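Search news and releases
Enter keyword

Pellwood opens drinks-bottle handling collection at its Tendetbridge site

Press release, November
By the Pellwood press office

Pellwood has finished the first stage of a collection of recorded robot movements, made so that a learning system can be trained to pick up, hold and set down everyday packaged goods. The first stage covers drinks bottles and holds 1,716 recordings. 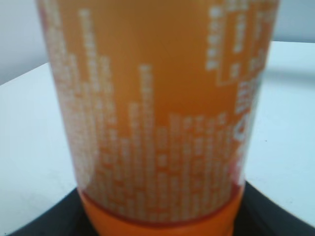
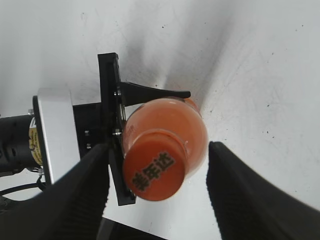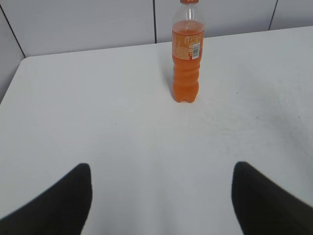
The collection is called Jultano. It is being built at the company's workshop in Tendetbridge and will be used first by Rashidi, which runs packing lines for small food and drink sellers and is paying for part of the work. Each recording follows one attempt at one task, from the moment the arm starts to move until the operator ends it. An operator guides the arm by hand control throughout, and the system later learns from what the arm did and what its cameras saw. A bottle of orange drink standing well beyond the open fingers, towards the far edge of a white table, is a typical view from an approach. Views from directly over an orange cap are kept as well, and so are close ones in which the print on a bottle is too blurred to read. Pellwood does not remove these. A working robot will meet the same views, and the system has to choose its next movement from them.

Soft drinks bottles were picked for the first stage because Rashidi handles a great many of them and because they are awkward for a machine. The plastic gives when it is squeezed. The drink shifts as the bottle moves, and a bottle put down slightly off level may rock or fall. Clear plastic is also harder for a camera to judge than a printed carton, as the background shows through it.

The first stage is made up of 5 tasks: reaching for a bottle, closing on it, lifting it, turning it and setting it upright again. Operators were asked to vary the starting place of the bottle and the direction of the approach, and to work at an ordinary pace. They were also asked to carry on after a poor grip if it was safe to do so. Attempts that ended badly have been kept in the collection under a separate label. Early trials at Pellwood used good attempts only, and the system trained on them had no way of recovering when a grip began to slip.

Every recording is checked by a second person before it is added. The checker watches it through, confirms the task name and marks the point at which the fingers first touch the bottle. Recordings with missing camera views or gaps in the arm readings are taken out. So are those in which the operator's hands come into view.

"We would sooner have a smaller set that has been watched from start to finish," said a spokesperson for Pellwood. "A wrong label costs us more time later than a missing recording does. The checking is slow work — it takes longer than the collecting on most days — and we have planned the next stage around that."

Rashidi will begin trials of a system trained on the first stage at one of its packing benches. The bench will run beside the normal line and will not handle customer orders during the trial. Staff will be able to stop the arm at any time, and each stop will be written up with the reason for it. Those notes will go back to Tendetbridge, where operators will record further attempts at whatever caused trouble.

"Our lines change products several times in a shift," a spokesperson for Rashidi said. "At present somebody has to set up the machine again each time. We want to find out how much of that can be learned from examples and how much still has to be done by hand."

The second stage of Jultano will add jars, pouches and small cartons. Pellwood expects the full collection to reach 3,000 recordings when that stage closes. Work on jars has started, using the same table and the same task names where they fit. Pouches will need a new list of tasks, as they cannot be stood upright in the same way.

Pellwood also plans to share 1,000 of the checked recordings with colleges and other research groups, free of charge, for teaching and non-commercial study. The shared part will include both successful and failed attempts, with their labels and the written instructions given to operators. Groups wishing to apply should write to the Pellwood press office and say what they intend to use the recordings for. Applications will be answered in the order they arrive.

Ends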